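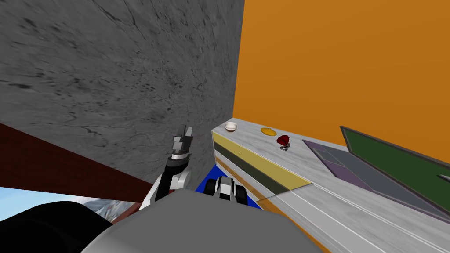
Two-arm robot at the kitchen counter in the Zillby simulator, default head view.

I have been using the Zillby kitchen pack for four weeks now, mostly in the evenings, and I said I would write up what I thought before my trial ran out. It is a set of simulated kitchens for people who want to train or test a two-arm robot without owning one. You pay by the month, download the scenes, and drive the robot with your own code or with a pair of hand controllers.

Setup was easier than I expected. The installer took one evening on my desktop, and most of that was the download. The robot model was ready to go, and both arms answered to the sample script on the second try. The first try failed on a path with a space in it. I reported that and got a reply by Monday.

The kitchens are made by a company called Marico, which also sells them separately. You can swap the wall and counter finishes from a menu. I left it on gray and orange walls with a white marble counter. The drawers come in different colors, yellow over dark green on the counter I used, and I like that for a practical reason. When I write an instruction such as "open the yellow drawer," I can check quickly whether the robot went to the right one.

The knobs are small. My drawer script needed a lot of tuning before the fingers closed on one, and I would call that fair, as real knobs can be small too. Counter objects are a mixed bag. The bowl and plate behave well. The laptop is fine as something to avoid, but I never got the lid to move in a way I believed.

The base plan gives you the head view. For the wrist views you need the next plan up, and I paid for it in the second week. It makes a big difference for close work. From the head, the robot's own body gets in the way of the grippers when they are low, and I was guessing at the last bit of distance. 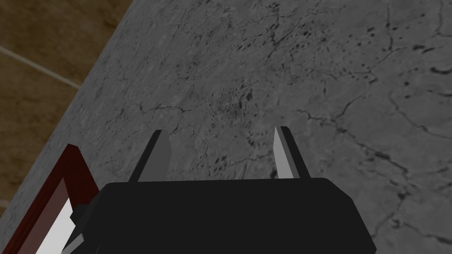
Kwiatkowski wrote under my earlier post that the wrist view should be in the base plan, that no one can do grasping work without it, and that charging extra made the cheap plan a demo. I mostly agree. If you only want to test navigation or planning, the base plan will do. For anything with fingers, budget for the bigger one from the start.

The lighting is my main complaint. It is very flat, and I could not find a setting that gave me proper shadows on the marble. I also tried Kotska before this. Its lighting was better, but it had fewer kitchens and the physics ran slower on my machine.

Out of 7 test tasks I set up, 4 ran without any changes to the scene files. The other ones needed a fix to a joint limit or an object's weight. Those are text files, so the fixes were quick once I knew where to look. The documentation does not say where to look.

I am keeping the subscription for another two months. Next I want to try handing the bowl from one arm to the other, and I'll post the script if it works.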